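Mesas, copos e mármore: a galeria da copa

Finalmente um cantinho só para as fotos da copa! Quem acompanha a página da Trulthorpe sabe que a gente fala muito de louça, de mesa posta e de como arrumar espaço pequeno, e hoje o assunto é a copa, com umas notas no fim para quem gosta de detalhe (eu adoro).
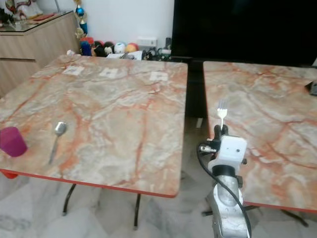

Duas mesas iguais lado a lado, com o copo magenta e a colher de metal na da esquerda. O garfo branco está de pé, com os dentes para cima.
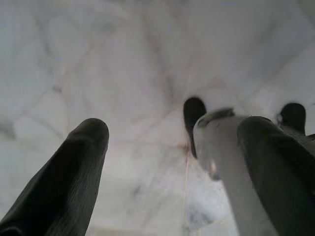
O mármore branco com veios cinza, e as juntas finas das placas se cruzando. Sou apaixonada por esses veios!
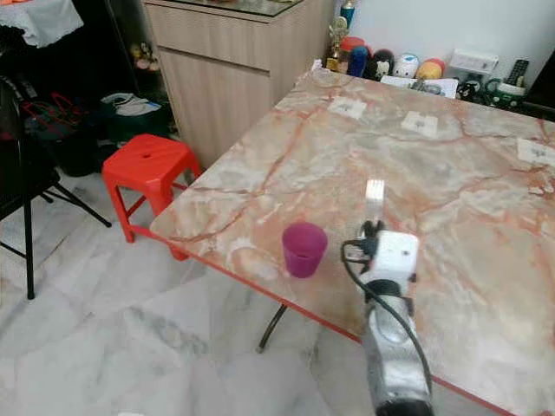 O copo sozinho no tampo, três cartõezinhos brancos mais para trás e o banquinho vermelho encostado na mesa.

A copa nasceu de uma reforma bem modesta, no prédio da Wellurberg, e a parte mais gostosa foi escolher as mesas. Eu queria estampa de mármore de qualquer jeito, e o pessoal torcia o nariz: mármore com mármore, não vai ficar demais? Pois ficou lindo. O tampo puxa para o bege e o creme, com uns riscos cor de ferrugem que esquentam o ambiente inteiro, e o piso fica mais frio, no branco e no cinza. Um conversa com o outro sem brigar. E o filete alaranjado na beirada foi o que me convenceu de vez, porque conversa com os riscos do tampo.

O copo magenta é daqueles baixinhos, de plástico, que a gente compra meio sem pensar e depois não larga mais. Peguei um jogo na Chiu, numa sexta em que eu tinha entrado só para ver pano de prato. Cabe café com leite, cabe suco, cabe até um punhado de colheres quando a gaveta está cheia. E a cor! Em cima de um tampo claro ela aparece de longe, e para mim esse é o segredo de uma mesa simples: fundo calmo e uma peça que grita um pouquinho.

Sobre os talheres, sempre me perguntam se não fica estranho misturar metal com plástico. Eu misturo sem culpa nenhuma. Colher de metal para mexer o café, garfo de plástico para o bolo da tarde, e todo mundo feliz. Só peço para não deixar o garfo de plástico perto da chaleira, que já perdi dois assim.

O banquinho vermelho é meu xodó. Banco de plástico com furinho no meio do assento é a coisa mais prática que existe: você enfia o dedo no furo, levanta e leva para onde quiser. Serve para sentar, para apoiar a bolsa, para alcançar a prateleira de cima (com cuidado, por favor). O nosso vive encostado na mesa, e quando chega visita ele é sempre o primeiro a ser puxado.

Umas notas de limpeza, que já me pediram por mensagem:

No tampo, pano úmido com uma gota de detergente neutro e depois um pano seco. Nada de esponja áspera, que risca e tira o brilho. Na beirada passo o mesmo pano, devagar, e insisto nos cantos, onde farelo adora se esconder.

No piso, vassoura macia todo fim de tarde e água com sabão neutro uma vez por semana. Vinagre e limão, nunca! Mármore não gosta de ácido. As juntas eu limpo com escovinha de dente velha, ajoelhada mesmo, ouvindo rádio.

No copo e nos talheres de plástico, água morna e esponja do lado macio. Se ficar cheiro de café, uma colherinha de bicarbonato de molho resolve até a manhã seguinte.

Em dezembro a gente vai montar a mesa do fim de ano na mesma copa, e já ando separando guardanapos. Estou entre um verde bem escuro e um estampado da Surkosine que tem justamente esse laranja-ferrugem. O verde fica elegante, mas o estampado combina tanto com os veios que acho que vou acabar cedendo.

Ah, e a galeria anterior, a das prateleiras, passou de 2.000 visitas! Fiquei boba de alegria. Obrigada a quem mandou foto da própria copa também, tem cada ideia boa. Se você tem uma mesa com estampa de mármore em casa, me conta como usa e que cor de louça põe em cima. Os comentários ficam abertos, e eu leio tudo à noite, com o café do lado.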